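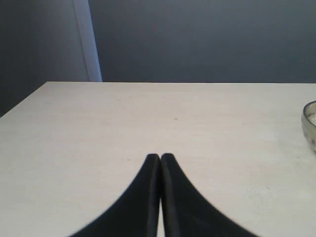
How to prepare your first single for release

By Marilou Estrella, Hernville

I released my first R&B song in September, and I made many small mistakes. These are the steps I follow now.

1. Finish the mix, then leave it for a few days. Listen again in the car and on cheap headphones. My song "Morkenell" had too much bass and I heard it only in the car.

2. Export a WAV file without clipping. Write the tempo in the file name - mine was 77 bpm - so a remixer can find it quickly.
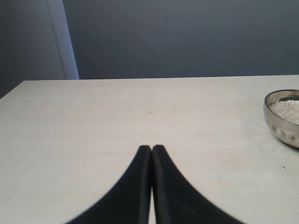 3. Agree on the songwriting shares with everybody who wrote a part. Do it in writing, even with a friend or a neighbour.

4. Upload the song at least 14 days before the release date. If you want to pitch it to playlists, give it more time.

5. Send a short message to local radio and blogs. Put one private link, your favourite lyric and your contact. Do not attach the whole song.

Recent posts
Recording vocals in a small bedroom
Aguiar: notes on a slow second album
Clorkthorpe open mic, how to get a spot
My first 500 listeners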